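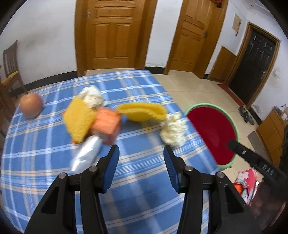 Figure 3. Wrist view from the Pamix set: both fingers open over a plaid tablecloth, with the items on the far half of the table and a second gripper at the right.

4.2 Learning from cluttered home tables

We were keen to find out how far a policy could get on household tables alone, with no laboratory recordings in the mix. The Pamix set holds 800 demonstrations made with hand-held grippers, 515 of them on patterned cloths like the one in Figure 3. We had expected the stripes to be a nuisance. Instead, the policy trained on the full set chose a sound first grasp in 60 per cent of trials on cloths it had never met, well ahead of the plain-table baseline - a result we found really exciting!

Soft and crumpled items are where the gain is largest. The two off-white pieces in Figure 3 have no clear edges to aim for, and the silver one throws bright reflections along its wrinkled surface. Motion blur is common as well, and we left blurred views in on purpose. Taking them out made the Veklow planner slower to commit and did nothing for its accuracy.

Tight groups remain hard. When items touch, as the yellow piece and the orange block do, the planner often aims at the line between them and closes on both. A short extra round of training on touching pairs helped, though mainly with rigid items. We return to this in Section 5, where the same policy is run on the Solís arm without any change to its weights.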